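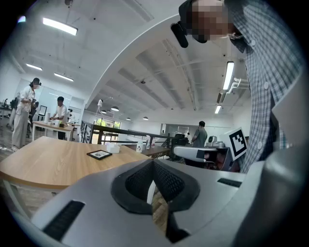 Questions people keep asking me about collecting demos

I run the collection floor for the Pavora project, and I answer the same dozen questions most weeks, in the kitchen, by email, once in a parking lot. So I finally wrote the answers down. If yours isn't here, write to me or catch Aqeel Hashmi, who does the afternoons and has more patience than I do.

So what are you collecting, exactly?

Short recordings of people doing ordinary things with their hands. Picking up a cup, putting a box back where it goes, turning a bottle around. The person does the job through a hand-held gripper with a camera on it, and we keep the video along with how the gripper moved and how far it was open. One go at one task is what we call a demo. The model we're training gets a big pile of those and tries to learn what to do next from what it sees.

Why not just drive the robot arm and record that?

We do some of that too! But it's slow, and new people take ages to stop being scared of the arm. With a hand-held tool you pick it up and you're working in a few minutes. You can also carry it to another table, or another building, and a robot arm really doesn't want to go anywhere.

The price is that people can do things with a hand-held gripper that an arm can't. They twist their wrist in some impossible way, or lean their whole body over the table and reach from the far side. So we ask you to keep your movements to something an arm bolted to a stand could copy.

What's the black and white square for?

That's a marker. The software knows what the pattern looks like and how big it's supposed to be, so when it spots one it can work out where that marker is compared to the camera. Please don't put stickers on it, please don't wipe it with anything gritty, and if a corner starts peeling, tell me before you record anything else. We lost most of a morning in the spring to one curled corner (my fault, I'd seen it and thought it would be fine).

Do I need any experience?

Nope. Halfdan Hafstein came over from accounts for two weeks and he's still one of the steadiest hands we've had. Being calm helps. Gamers tend to be a bit too fast at first and then get very good.

How many demos do you need?

Depends on the task, and I know that's an annoying answer. For a simple pick and place we saw decent results at 724 demos. For the table-clearing set we're already over 1,000 and I still want more, mostly from the people who've recorded the least. Ten people doing a thing their own way is worth a lot more to me than one person doing it the same way all day.

How many will I do in a session?

A comfortable session is 70 demos with breaks. Some people go past that, and I've stopped cheering them on when they do, as the last stretch usually has sloppy grasps in it and I end up cutting them. Put the gripper down when your forearm complains. It isn't heavy when you pick it up. It gets heavy.

What makes a demo bad?

The big ones, in the order I see them:

Moving too fast. The picture smears and the tracking gets lost. Half your normal speed feels silly and looks just right on playback.

Covering the camera. Usually a sleeve, sometimes hair.

Starting late or stopping early. Hold still for a second at both ends so I can find where it begins.

Nudging things with your other hand. The model can't see why the box suddenly slid over, and it'll learn that boxes do that.

Chatting while you work is fine, by the way. We don't keep the sound.

If I mess up, should I delete it?

No no no. Keep it and press the flag button. If you missed the grasp, then tried again and got it, that's one of my favorite kinds of recording, and I'll often un-flag it. A model that has only ever watched perfect runs has no idea what to do after its first miss. What I can't use is a demo where you gave up halfway and set the thing down somewhere random.

Can I move the objects around between tries?

Yes, please do. Every time. Shift the cup, turn it, swap which side the box is on, lift the whole lot over to the other table if it's free. The first set we ever trained on, Ragnarsson, had the objects in nearly the same spot all the way through, and the model that came out of it was great so long as you never touched anything. Move the cup a hand's width and it grabbed air with total confidence. I still show that clip to new starters.

Does it matter that there are other people in the room?

It's fine, and a bit useful. Rooms have people in them. You don't need to wait until everybody's out of the way, and if somebody walks past mid-demo you can just carry on. The only thing I'd ask is that they don't reach in over your table while you're recording.

Will my face be in it?

It can be, when the camera tips upward. We blur faces before anybody outside the collection team sees the files, and we check the blurring by hand on a sample from each session. It does miss one now and then. If you'd like your recordings pulled, send me your session code and I'll take them out of the next release. You don't have to tell me why.

Does the light matter?

Less than I used to think. I used to fuss about it and pull the shades down, and then Auður Vigfúsdóttir pointed out that I was training something that would only work with the shades down. Now we record in the morning, in the late afternoon, ceiling lights on, ceiling lights off. The one real problem is hard sun straight onto the marker — it washes out the white and the software can't find the edges. Turn your table a little and you're good.

Who looks at all this afterward?

Auður Bach and I go through it first. (Yes, we have two Auðurs. Say which one you mean in emails, please, it's become a whole thing.) We skim every demo at high speed and throw out the hopeless ones, then it goes to Aidan Daly, who lines up the video with the motion and turns it into something you can train on. The tool we use for skimming is called Wuvix and it crashes if you breathe on it, so if your session takes a while to show up as done, it's probably that.

Will I get to see it work on a robot?

I hope so! We run the newest model on the arm at the end of each round, and everyone who recorded for it is welcome to come watch. Last round it had 16 tries at putting a cup on a shelf and the noise when it got the first one was ridiculous. Be ready for a lot of waiting around and a few drops.

I signed up for Mivier. Is that the same thing?

Same tool, different tasks. Mivier is all kitchen stuff, and it opens in September. If you've done the Pavora training you don't have to do it again, but do come by for the short bit on handling wet things, as the fingers behave differently and you'll want a few practice goes.

What should I bring?

Short or fitted sleeves, hair tied back if it's long, a drink with a lid. Take off dangly bracelets. We've got everything else.

Last updated 2021-08-18. I've changed the answer about deleting bad demos, so if you read the old version, go with this one.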